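Stalari House Residents' Association
Minutes of the January meeting, held in the second-floor common room

The meeting opened at 7:05 p.m. There were enough households present for a vote. The minutes of the previous meeting were approved with one correction: the bike room lock was replaced by Kiltex, not by the building manager.

1. Matters arising
The hallway light outside the laundry has been fixed. The window in the common room still sticks. Kiltex has been asked for a price and has not replied. The secretary will write again.

2. Shared table in the common room
Several residents said the table along the wall has become a place to leave things. Food cans, bottled water, mugs, pens and baskets get set down there and stay for weeks. Others said they like having a few things out and don't want the room to look like a waiting room. After some discussion the following was agreed:
Mugs go back to the kitchen shelf at the end of the evening. Mugs left for more than a week will be put in the cupboard under the sink.
Cans may stay on the table if they are in a tray against the wall. Single cans go in the pantry.
Large water bottles stand at the back, caps on.
The pen holder stays. Dried-out pens should be thrown away by whoever finds them.
The wicker basket stays on the table for now. One resident asked for it to be used for mail that comes to the wrong apartment. Another would like it for fruit. No decision was made and the item will come back in the spring.
The proposal to buy a second table was voted down.

3. Pantry shelf
The lower pantry shelf was cleared in December. Anything past its date was thrown out. Residents are asked to write their apartment number on what they leave there. Food with no number is free for anyone to take. It was asked whether this covers spices. It does.

4. Kitchen supplies
The association spent $89 on supplies last quarter, mostly dish soap, trash bags and paper towels from Novia. The balance in the kitchen fund is $142. It was agreed to keep the contribution the same. A request for a new kettle was approved up to $22. A resident on the third floor offered to pass on a toaster, and this was accepted.

5. Use of the room
The Kneževič bakery downstairs has asked to borrow the common room for two mornings while its own back room is painted. Agreed, provided the chairs are put back and the floor is swept. The card evening will move to the following week if the dates clash.

6. Other business
A draft comes in under the door to the stairs. A door strip will be tried first.
Recycling is being put in the paper bin with food still in it. A new sign will go up.
The key to the supply closet is missing. Anyone who has it should leave it in the association's mailbox.

The next meeting will be in March, same room and time. Items for the agenda should reach the secretary a week ahead. The meeting closed at 8:20 p.m.

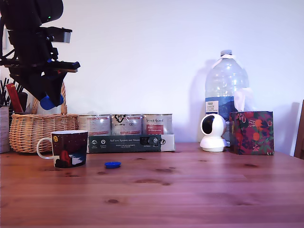

Copies of these minutes are in the entrance hall and in the binder by the common room door. Corrections can be given to the secretary in writing before the March meeting.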